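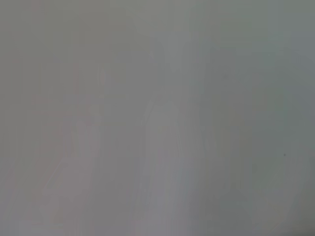 ## Votik table cell, Keltatport: pre-shift checklist with comments

Asset 3624. Wiping and cup-handling station. Filled in by Kimutai Kombo, April, 6:40 a.m. Marks are OK, FAIL or OPEN. I use OPEN when the sheet asks something I have no way of answering from the floor.

### A. Before power

- [x] **E-stop pressed and released, latch feels positive.** OK. One of the few items on this sheet I'd defend.
- [x] **Base bolts, paint witness lines unbroken.** OK.
- [x] **Cable slack through full wrist rotation.** OK by hand. The Gunent manual says to check it "visually at speed," and I would like to meet the person who can.
- [ ] **Air filter bowl drained.** OPEN. There is no air on this cell. The line was copied from the palletizer sheet and has been signed off every shift since. Please delete it.

### B. Wrist cameras

- [ ] **Live view sharp enough to find an edge.** FAIL. Gray haze with a few pale shapes in it. I could not pick an edge I'd measure from. The status light on the controller is green all the same, so let's stop treating green as a result. All it reports is that frames arrive.
- [ ] **Lens cover clean, seated, no haze inside.** OPEN. Take the cover off before writing anything here. Last time we wiped the outside, wrote "cleaned," and ordered a lens a week later.
- [ ] **Focus ring locked.** OPEN, same reason.
- [ ] **Calibration offset inside limit.** OPEN. The stored value passes. It was also stored before the last gripper swap, and I don't see what it proves now.

### C. Gripper and table

- [x] **Finger plates and brackets, fasteners present.** OK on the ones I could see.
- [x] **Finger screws at 8 Nm.** OK, checked with the wrench from the drawer. Its own calibration sticker is unreadable, so take the number for what it's worth.
- [x] **Holds a paper cup upright.** OK. A held cup tells you about that cup. Fill level changes everything, and the sheet has no box for fill level.
- [ ] **Work surface clean before start.** FAIL. Brown stain near the middle, dull gray smear behind it with dark specks in it.
- [x] **Cloth present, folded.** OK. The sheet doesn't say whether it has to be a fresh one. It should. 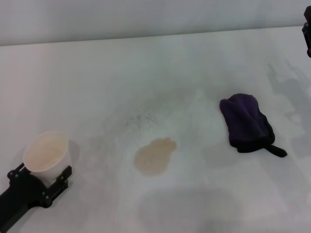 *Section C: cup in the gripper, stain on the table, cloth at right.*

### D. Motion, reduced speed

- [x] **Home position repeats.** OK, two passes.
- [x] **Program 555, dry run.** OK. It runs with vision off, which makes it a fair test of the arm and no test of section B.
- [ ] **Program 555, vision on.** Not run. See B.

### E. Release

- [ ] **Cell released to production.** NO. I was told the Doležal cell started with the same camera fault and "ran fine." Maybe. I'd want to see its scrap count first.

Wrist view at the second check, 7:15 a.m. Still no usable edge, so B stays at FAIL:

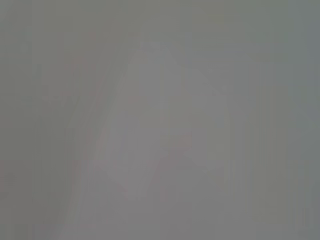
Ashraful Wijesinghe wrote back that he would rather see the cover, the connector and the exposure setting checked in that order before anyone orders parts, and that a saved reference view from a good day would settle most of these arguments. He also wants the air filter line left in until the form is reissued, struck through and initialed.

Fine on the order. Fine on the reference view too, if somebody can find me a good day on file; the oldest I have is from the commissioning folder and it's for a different lens. I'll strike the air filter line and initial it.

**Carried to next shift:** cover off, connector reseated, exposure read and written down before it is changed. Table cleaned. Then section B again from the top.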